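Two-arm dish wiping: swap the gripper fingers or the wrist camera first?
Asked July 12, 2026 in Arms and Grippers

Hi all, long-time reader, first real question. I've got two small white arms on one rail at the front of a table, and I've been trying to get them to wipe green residue off plates with a scouring sponge. Left arm handles the sponge, right arm handles the dishes. I drive them by hand for the practice runs and then train a policy on the recordings (27 good ones so far, plus a pile of bad ones I should probably delete).

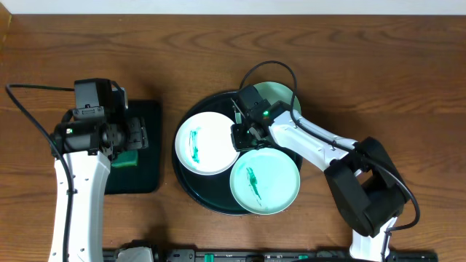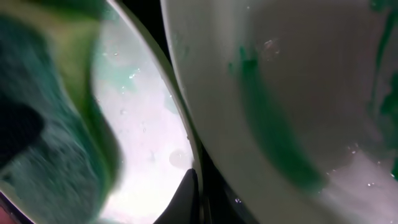
My trouble is the pinch. I'm on the stock fingers, and on maybe one run in three the sponge twists in the grip the moment it meets any resistance. Then the hard corner of the finger hits the plate instead of the scouring side and everything skates sideways. I've been looking at two sets of replacements. The Mumau soft pads are cheap and glue right over the stock fingers. The Kesanham wide jaws are a whole new bracket, and I'd have to redo my zero positions, which took me an entire evening last time and I'm not eager!

The other thing is the wrist camera. Up close, with the sponge moving, I get a lot of smear and I can't tell where the edge of the sponge is. So part of me wants to leave the fingers alone and spend the money on a better camera. I can only afford one of these right now. Which would you do first? Has anyone run the Mumau pads with water around?

3 replies

Reply 1 (accepted)

I've had both sets on the same arm, so I can help a bit. Mumau pads: great grip when dry, and they conform nicely to a sponge. With water and dish soap they got slick on me, and the glue let go on one side after a couple weeks. I put them back on with a different glue and they held, but I never fully trusted them after that.

Kesanham jaws: heavier, and you will notice it at the wrist. My servo ran hotter and I had to slow the arm down. But the twisting stopped completely, because there's so much more jaw on the sponge. I did the zeroing again in March and it went faster than I remembered. Write down your old offsets before you unscrew anything (I didn't).

For the camera, try your exposure before you buy one. Mine was on auto and picking something really long indoors. I locked the shutter at 2,000 microseconds, put a desk lamp on the table and most of the smear went away. You'll get more noise in the picture but my policy didn't seem to care. White dishes will blow out if the lamp is too close, so move it around until you can still see the rim.

So my vote is jaws first, lamp for the camera. Also, you'll want to re-record at least part of your set afterward. I tried to get away with mixing old-finger and new-finger runs and it went down to 82 percent from something a lot nicer.

Reply 2

get a Kopecký controller, the stock ones are junk

Comment from the asker: Is that about the twisting or just in general? My controller seems fine, it does what I tell it, the sponge just doesn't come along.

Reply 3

Cheap thing to try before either one: cut a slot in the back of the sponge and let the fingers sit down in it. No glue, no new bracket. I use a Gondeck gripper so my fingers are thinner than yours, and you may have to trim the slot a couple times. Sponges do wear out faster this way, so buy the big pack. I logged roughly 2,770 wipes that way before I moved on to another project and the twisting was pretty rare.

Agree with the first answer on the shutter.

Comment from the asker: Oh I like this, trying the slot tonight. If it doesn't hold I'll order the jaws. Already turned off auto exposure and wow, okay, I feel a little silly about the camera question.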